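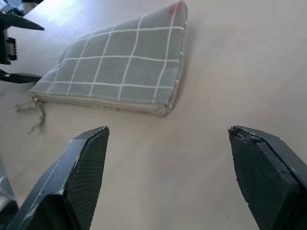

Wendelin Nägeli would not pay one franc for a machine that needs longer to find a zipper than his mother needs to do the whole laundry, and he told us so by e-mail before the March issue was even printed. He asks why we write every time about chores that are "almost" solved.

It is a fair question, so I went to Oltent on Wednesday and sat for an afternoon with the people of the Zamasach project. They work on small soft things: cloths, socks, zippered pouches. Two arms, one table, and a task that sounds like nothing. Take hold of the pouch, keep it still with one gripper, open the zipper with the other.

Hard objects are mostly fine by now. A cup stays a cup when you push it. Fabric folds away from the finger, and a zipper wants to be pulled along its own line or it stops. A frayed pull cord is worse again, because its strands lie differently each time and the software must decide which part is worth gripping.

The team has logged 254 attempts with pouches this winter. In 137 of them the zipper was opened from end to end. The rest ended with a slipped cord, or with the pouch traveling over the table behind the gripper. They want to reach 1,000 attempts before they change the fingertips again.

In the workshop in Brinanden, where Ngubane packs sewing kits, a trained person fills and closes a pouch in less than 30 seconds. I asked there if they would take such a machine now. For carrying boxes, yes - for the pouches, they will wait.

So, Wendelin, I must write "almost" one more time. Other readers who have tried a machine for folding or sorting at home or at work can write to the editors, also with bad experiences.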